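# Comparing two finger pads on a hand-held gripper

Isondale workshop, robotics project, group report. Draft 2, August.

## 1. Task

The project compared two sets of finger pads on a hand-held gripper tool with a camera mounted behind the fingers. The tool is moved by a person, and the recordings are meant to be replayed later on the arm in the Erkus cell. The arm was not part of this work. We looked only at whether the pads could hold thin and light objects, and at whether the camera view was good enough to tell a grip from a miss.

The first set (P1) is a plain block with a hard face. The second set (P2) has the same outline with a soft layer glued to the inner face. Both sets mount to the same finger base, so the opening width at the start of each trial is the same.

## 2. Method

We recorded 669 trials. A trial starts with the gripper open and ends when the object has been lifted clear and set down, or when the operator gives up. After each block of 14 trials the pads were wiped and the zero position of the fingers was checked. Operators changed at the end of a block, never inside one.

A trial was labeled from the video alone, by a person who had not operated the tool in that trial. The labels were:

- held: the object left the surface and stayed in the fingers until release
- slipped: the object left the surface but fell before release
- missed: the fingers closed and the object stayed where it was
- unclear: the label could not be decided from the video

The unclear trials were left out of the grip comparison but kept in the camera comparison. Trigger position was logged by the Prallard board and matched to the video by time stamp. The board lost its clock 7 times, and those blocks were run again from the start.

## 3. Camera view

The camera sits low between the fingers, so the tips take up a large part of the lower view at all times. This helps with judging the approach angle, but hides the contact point once the fingers are nearly closed.
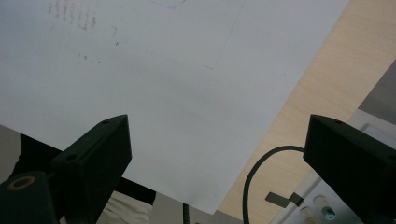

Black fingers and a white surface, as in both views:
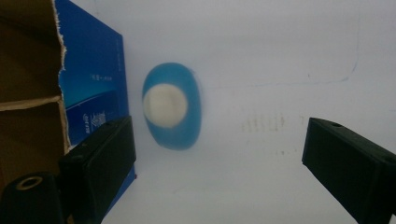

**Do the finger tips have to be visible in the camera view at all?**

They do if the video is going to be labeled by hand. The trigger log shows how far the fingers closed, but for a thin object the difference between a grip and a miss is smaller than the play in the linkage. The tips are the only reference for where the object is relative to the pads.

Exposure was a second issue. With automatic exposure, a bright surface made the fingers so dark that the inner faces lost most of their detail. We fixed the exposure by hand for the rest of the trials – it needs to be set again if the room lights change.

## 4. Results

P2 held paper and card more often than P1. The hard face tended to push a flat sheet away before the tips got under it. With the soft layer, the sheet buckled between the tips and could be picked up by the fold.

For small boxes there was no clear difference. Both sets held them when the approach was square, and both slipped when it was not. P1 was easier to place exactly, as the soft layer gave way a little under load.

The glue on P2 began to lift at the lower edge during the last blocks. We pressed it back down and kept going, which may have affected those trials. They are marked in the log.

## 5. Open points

The Sugawara lens was ordered to get a wider view but was not tested. The mount has to be drilled again before it fits. Force at the tips was not measured, so we cannot say how much of the P2 result comes from friction and how much from the larger contact area.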